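Girard 2 annotation and replay software: review after three months

Posted Jul 10, 2021 by Waraporn Thongdee

Girard 2 is a desktop program for going through recorded manipulation episodes. You load a folder of gripper footage with its pose log, and it lets you scrub, cut, label and check the data before it goes to training. It is sold by Drimside on a yearly licence, one seat per machine. I paid for mine. I have used it most working days since April, on a set of small-object sorting tasks, and before that I used Kaimal, which is free, so most of my comparisons are with that.

Installation

The installer is 480 MB and needs no internet connection once the licence key has been entered. On Linux it went in without trouble. On Windows it asked for a graphics driver newer than the one I had, and the message did not say which version it wanted. Support answered my email the next morning with the number. The manual has since been corrected.

Importing

Import is the strongest part. Girard reads the video, the pose log and the gripper width log, and lines them up by timestamp. If the clocks disagree it shows the offset and offers a slider. Kaimal does this with a command-line flag and you have to guess the value, run it, look, and guess again. My first batch was 374 episodes and it took 15 minutes to import on a four-year-old workstation. Three failed with a clear error about missing width values. I fixed the logs and those went in on the second try.

One complaint: it copies the video into its own project folder by default. The setting to link to the original files is on the second page of preferences, under Storage, and it only applies to new projects.

Timeline

The timeline has a row for each signal. Width is drawn as a line, and grasp events are marked where the width stops changing while the jaws are still closing. You can set how long the plateau must last. The default is too short for soft things. Fabric flowers and felt pieces compress as they are held, so the event arrives late or gets split in two. I doubled the value and most of the double marks went away.

Keyboard shortcuts are sensible and can be changed. Undo works across episodes, which I did not expect and have been grateful for. Scrubbing is smooth up to 600 frames in a clip and becomes jerky in longer ones, even with proxies turned on.

Object proposals

Version 2 added a model that outlines objects and carries the outlines through the clip. You click on one frame to accept or reject, then give each outline a name. It runs on your own machine.

On plain tables it is very good. On patterned backgrounds it needs watching. Printed cloth produces false outlines where a motif is about the size of a real item, and these have to be rejected one by one. There is a tool for rejecting by similarity, which clears most of them, but it is hidden in the right-click menu and it also removes real items of a similar colour. Save first.

Rings and loops are the other weak spot. An open bracelet or a coil hair tie should be outlined with a hole in it. Girard fills the hole about as often as not, and if your planner uses the mask to choose a grasp point it will then aim at the middle, where there is only cloth. The fix is to hold Alt and click inside the loop. The hole is kept for the rest of the clip unless something passes in front of it.

Thin dark clips near the jaws are sometimes merged with the gripper. Drawing a gripper mask once and applying it to the whole project helps a good deal, but the linkage has gaps that the background shows through, so a simple polygon hides too much. Use the brush.

The sort of view I label all day has a light blue hair clip between the pads, a black alligator clip just beyond it, bead bracelets, a spiral hair tie and a leaf-printed cloth underneath.
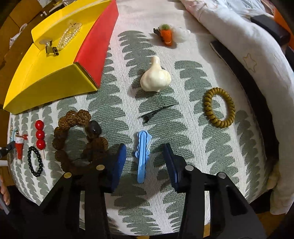

Export

Export goes to the usual array formats and to Drimside's own. The array export is correct as far as I have checked it, including the rotation convention, which Kaimal still leaves you to work out. Label names with spaces are changed to underscores without a warning, so my loader did not find them the first time. There is no way to export only the episodes changed since the last run. I wrote a short script for it using Girard's Python package, and that package is well documented.

Stability

Four crashes in three months, all while object proposals were running on long clips. Autosave lost me a few minutes of work at most.

Who should buy it

If you label a few dozen episodes a month, Kaimal will do. If it is your daily job, the import and timeline alone cover the price. People working mainly with depth data should look at Colby first, as Girard shows depth only as a flat preview.

Four out of five. I have renewed for another year.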